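From: Ileana Barbu
To: Flerkstead Button Swap list
Subject: Re: February swap, colour themes?

On 30th November, Costel Pană wrote:
> Can we pick a theme this time? I've got 37 odd greens
> and no one to take them.

Greens are fine by me, Costel, but could I put in a word for pinks? I've been mad on salmon ever since Mum's old dressing gown!
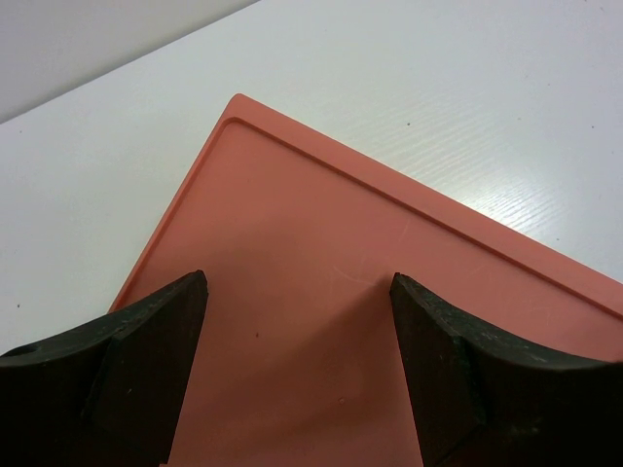

Salmon pink, with the darker line inside the border

Mine came from the op shop in Indcombe (3 dollars the jar, bargain) and I still haven't sorted them.

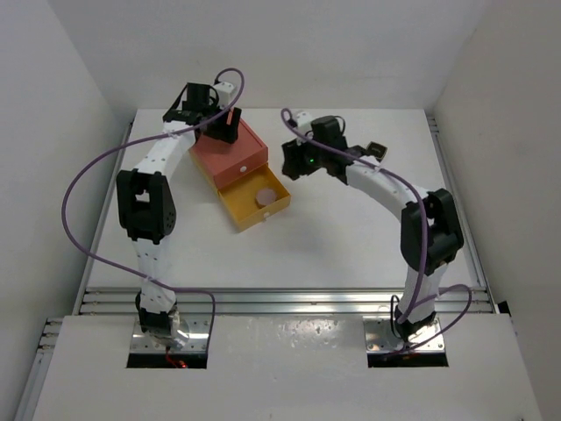
Sorting is where I come unstuck. I do it by colour, Alina does it by size, and we drive each other batty. A little two-level box like the red and yellow one would suit me, greens up top and pinks in the pull-out drawer. Bring your spares anyway, I'll do the scones.

Ileana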